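Section 4: Clearing Paper and Card from the Activity Table

Welcome back, and well done for getting the table set up. The Kato play table is a friendly piece of furniture, but it does collect paper at a remarkable rate, and this section takes you through clearing it at the end of an afternoon. Take your time with it the first few times - it gets much quicker.

1. Bring everything to the middle of the table. Use the flat of your hand and sweep inward from each side. Scraps pushed outward end up on the floor, and then you have two jobs.

2. Take out anything that isn't paper or card. A clear plastic lid is easy to miss next to a crumpled bag, so look behind the bigger pieces too.
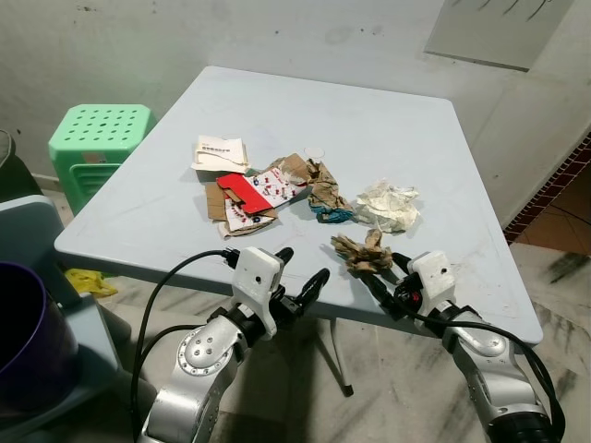
Rafia Paracha wrote to us that she does the plastic first, before any sweeping, and that it saves her picking through the heap twice. We tried it her way and it works nicely on a full table. If your pile is small, the order above is fine.

3. Sort what's left into three loose groups: printed sheets, bags, and stiff card. They needn't be tidy.

4. Open up the crumpled brown bags if they still have some life in them. Press from the bottom fold toward the mouth and smooth with your palm. Kraft paper forgives a great deal, and a wrinkled bag is still perfectly good for holding the rest of the sheets.
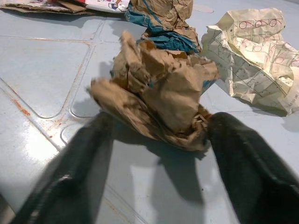
5. Put the bags that are past saving with your other paper, squeezed down firmly so they don't spring open again on the way out of the room.

Note: Soft tissue should be kept out of the paper group. Used tissue goes in the household trash, and most collection services ask for this anyway.

6. Choose a container and a spot for it. Any bucket or small bin will do nicely, set close enough that you can drop things in without getting up. If you keep stacking stools in the same room, leave them nested until the floor is clear. They take up hardly any space that way, and there's less to step around when your arms are full.

Caution: Lift stacked stools from underneath with both hands. The lower ones can slip free if you pull only on the top.

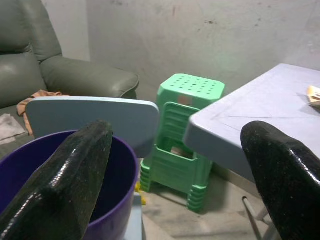 Can I put the bucket on top of the stools to save bending down?
We'd ask you not to. A stack of stools can tip when something heavy is set on it, and a bucket filled with card is heavier than it looks. Use the floor, or a low steady shelf.

7. Now for the stiff card. Cartons and box panels should be torn or cut along their existing folds wherever you can. Pieces up to 14 inches long will lie flat in most bins, and anything longer can be folded once more and pressed down with your forearm.

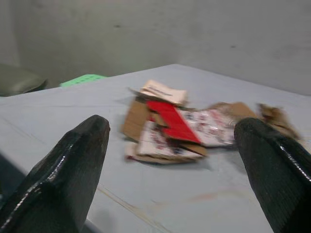 8. Stack the torn pieces largest first, printed side or plain side up as you please, and square the edges against the tabletop. Slide the stack to the edge of the table and lower it in with both hands, as you would a pile of plates.

Caution: Torn card can have surprisingly sharp corners. Small children are welcome to help with the soft paper - they usually love it - but keep the card for yourself.

9. Wipe the tabletop with a damp cloth and dry it. Gray scuffs that stay behind after wiping are only surface marks and won't affect the table in use. Please don't go at them with a scouring pad, however tempting it is.

Once the top is dry, go on to Section 5 for checking and tightening the legs.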